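4.2 Keeping fruit at home: what households told us about bowls, cupboards and cold

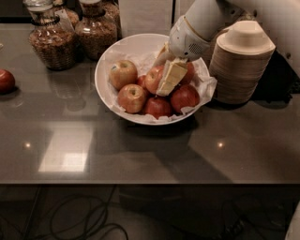

Figure 3. Apples of mixed color in a paper-lined bowl.

One respondent in Girnbridge wrote that she had never once thought of the apple as a thing that needed storing, that it simply lived on the table until it was eaten, and that she was surprised to find we had a whole page of questions on it. We were delighted by this reply, and by the many like it! It captures the starting point of this section better than our own first draft did. Most of what is written on apple storage deals with packing sheds and sealed rooms, and very little follows the fruit through its last days in the home, where a good share of it goes soft and ends up in the trash.

The household survey drew 300 completed forms from three towns: Girnbridge, Uner and Godach. Each household kept a diary for 30 days in February and March, noting where apples were placed when they came into the home, when they were moved, and what finally became of them. We asked people to use their own words for texture and taste. This made the coding slower, but it gave us a wonderful vocabulary to work with - "mealy," "sleepy," "gone to wool" and, from several kitchens in Uner, "good for the pan only."

The open bowl (Figure 3) was the most common first stop in all three towns. People like to see fruit, and they told us so at length. A bowl in view prompts eating between meals, it reminds children that the apples are there, and it makes the early signs of spoilage easy to catch. The trouble is warmth. Apples go on ripening after harvest, and a heated kitchen speeds this along. Diaries from homes with the bowl near a stove or radiator used words for softness noticeably earlier than those from homes with the bowl in a hallway or a spare room.

Lining came up more often than we had planned for. Our form had no question about it, and yet people wrote about it in the margins: paper, cloth napkins, a folded dish towel. Some lined the bowl to protect the skin from bruising and others to keep the bowl clean. We can't say from these data whether lining makes any difference to keeping time. It would be a lovely small experiment for someone, and a cheap one.

Mixing varieties in one container was also widespread, and here the diaries are rich. An early-ripening apple gives off more ethylene than a firm late one, and ethylene pushes its neighbors to ripen too. Very few people used the word, but the effect was well known. Households in Godach spoke of one apple "calling" the others, and an older habit of sorting on arrival, with soft kinds for the table and hard kinds for the cellar, is still alive there. We had not expected to find it so strong in a town where cellars are now rare - the back stairs or an unheated porch has taken over the job.

The refrigerator was used by fewer homes than we had guessed. Taste was the usual objection. Cold apples were called flat or dull, and several people took theirs out the night before eating. Among those who did refrigerate, the drawer was preferred to the shelf, often with the apples left in the bag they were bought in.

The Joly scale, which runs from 1 to 5 for firmness by thumb pressure, was included so that the diaries could be compared with one another. It worked nicely for the first two weeks. After that, scores bunched at the low end and people began adding halves of their own accord, which we kept as written. Section 4.3 takes up those half scores and sets them beside the descriptive words used on the same days.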